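What Counts as Picked Up?
A small group of robot people in Stilitz set out to write down how they test, and found themselves arguing about the word "done"

The document that brought me to Stilitz is 28 pages long, stapled at one corner, and has a coffee ring on the copy I was given. It has no legal force whatsoever. It calls itself a code of practice, and it sets out how three workplaces that build or study robot arms have agreed to test those arms before they tell anyone how well they work. I had expected to skim it on the train and ended up reading it twice, the second time with a pencil, and by the time I got off I had covered the margins in questions, most of them some version of "wait, you weren't doing this before?"

They were, as it happens, all doing it before. They were just doing it differently from one another, and that was the trouble. Polel makes arms for packing benches, the kind of machine that stands beside a conveyor and puts small things into slightly bigger things. Varus writes the software that tells such arms where to reach, and does nearly all its early testing in simulation, on a computer, with pretend objects on a pretend table. Kaewmanee is a teaching lab two streets away, up a steep flight of stairs, where students learn the trade and where a good many of the people at the other two places got their start. They share a parking lot, a lunch counter and a fair amount of gossip, and for years they swapped results across the table as cheerfully as recipes.

Then came a stretch last fall when Varus handed Polel a program with a fine score, and Polel ran it on a bench and got a score that was a good deal less fine. Nobody had fibbed. The two firms spent the better part of a week going back and forth (with, I gather, some rather stiff emails) before an engineer at Polel thought to ask what exactly had been marked down as a success. At Varus, a pick counted if the object left the table. At Polel, it counted only if the object was still in the fingers 5 seconds later. That was the whole of the disagreement, or the first layer of it anyway, and you can imagine how everybody felt when they saw it.

So the first rule in the code, and the one they all bring up before you've got your coat off, is that you write down what success means before the first run. You write it in a sentence that a person who has never met you could apply. "Picks up the cube" won't do. "Cube clear of the table by one cube height, held for 5 seconds, no other object moved by more than half its own width" will do, though it took them an entire afternoon to get as far as the second comma. The part about the other object was the students' idea. They'd grown tired of watching an arm grab the right thing while plowing its neighbor off the table and still being given full marks for it.

The second rule sounds almost too plain to need writing: report every run. If you did 100, you report on 100. If the fourteenth was spoiled when a cable came out or the program crashed, it goes in the table with a note beside it, and you may run another in its place, but the spoiled one stays in view. I asked whether this caused any grumbling and was told, with a good deal of laughter, that it caused a month of it. There's a natural and very human wish to tidy up. You know the arm can do it, you saw it do it that morning, and the run where it wandered off toward the edge of the table seems like such an unlucky one. The code is gentle about this. It says the tester "may add remarks freely and remove rows never," and I thought that was nicely put for a document that also contains a page and a half on naming files.

The file naming, by the way, I came to love. Each set of runs gets a name made of the task, the version of the program and the number of the layout list, in that order, in lowercase, with no spaces. It can't include the words "final," "new" or "good." I have worked at magazines for most of my adult life and I'd vote for that rule at any of them.

Rule three is where things get more interesting for outsiders like me, and it concerns where you put things before you start. Suppose you're testing an arm on a couple of blocks. You could set them down in the same two spots every time, nicely apart, facing the arm square on. You would probably get a lovely score and learn very little about what happens when the blocks sit crooked. Or you could scatter them however your hand falls, which feels fair and fairly often isn't, for the simple reason that people have habits. One of the lab's instructors told me that when the students looked back at a long set of their own "random" layouts, the blocks had drifted toward the side of the table nearest the door, where whoever was resetting them stood.

Now the layouts come from a list, drawn up by a computer before testing begins and shared among all three places. There are 500 layouts on the main list. You don't have to use them all, but you have to use them in order, starting from the top, and you have to say where you stopped. In simulation this is easy enough, as the program reads the list and puts each object exactly where it's told. On a real bench it means a person, a printed sheet, a ruler and a certain amount of patience. Polel lined its bench with a faint grid for the purpose and then had a long conversation about whether the grid itself might be helping the arm to see. (The code's answer: you may use a grid for placing, but you cover it or take it away before the run, and you say which.)

I should say something about simulation, because I arrived with a prejudice against it and left with a smaller one. I had supposed a pretend table was a kind of cheating. The Varus people were very kind about this. They pointed out that a simulated arm can run all night without wearing out a single gear, or pinching a single finger, and that you can find a great many bad ideas that way before they ever reach a machine heavy enough to hurt somebody. What the code asks is that you never let a reader mix the two up. Simulated scores and bench scores go in separate tables, each with its own heading, and they're never averaged together. If a picture goes into a report, its caption must say whether it was rendered or photographed. And if a program has only ever been run in simulation, the report says so in its first paragraph, in those words, where a busy customer will trip over it.

The section on people is shorter, and they told me it was the easiest to write. Anyone resetting a real bench does it with the arm stopped and the stop confirmed by a second look. Hands stay out of the reach area until the arm is parked. Nobody resets and runs at the same time, however short the test and however close it is to lunch. The code is clear that these lines don't replace the safety rules each workplace already has to follow, and that where the two differ, the stricter one wins. There's also a line I hadn't seen coming, which says that whoever scores the runs shouldn't be whoever wrote the program, wherever there are enough people in the building to manage it. At Kaewmanee the students now score each other's work on Tuesday, and the room is reportedly a lot noisier for it.

Has it made anything better? I asked everyone I met, and got a range of answers, which I took as a sign that they were telling me the truth. At Polel they like it because they can lay two reports side by side and compare like with like. At Varus one programmer told me, a bit ruefully, that her scores had gone down since they adopted it and that her programs hadn't changed a bit. The lab likes having something to hand a new student on the first day. A few people find it slow. One of them showed me a reporting form he'd filled out that morning and let his finger rest for a while on the box marked "anything else."

They plan to look at the whole thing again in September. The list of proposed changes is already taped up beside the lunch counter, in several colors of pen, and the longest argument on it is over what to do when one object hides another.

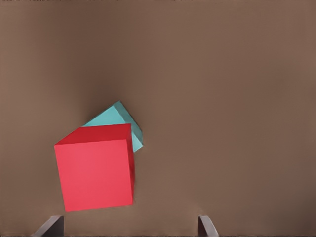 As the code stands, a layout counts as "crowded" if the objects are less than one finger width apart, and crowded layouts are scored on a line of their own. What the proposed change would add is a second box to tick, for what the arm's own camera can see at the moment the run begins. A red cube and a teal one can be set close together with the gripper fingers open wide and the rest of the table bare, and if the task is to lift the red cube, nothing stands between it and the camera. Ask for the teal one, turned at an angle behind it with its lower part out of sight, and you've set a different test on the very same layout. Varus would like the two scored separately, target in the open and target partly hidden. Polel worries about the form getting longer. The students, when I left, were in favor of both boxes and had begun going down the layout list from the top, ticking as they went, to find out how many of the 500 would need the second one.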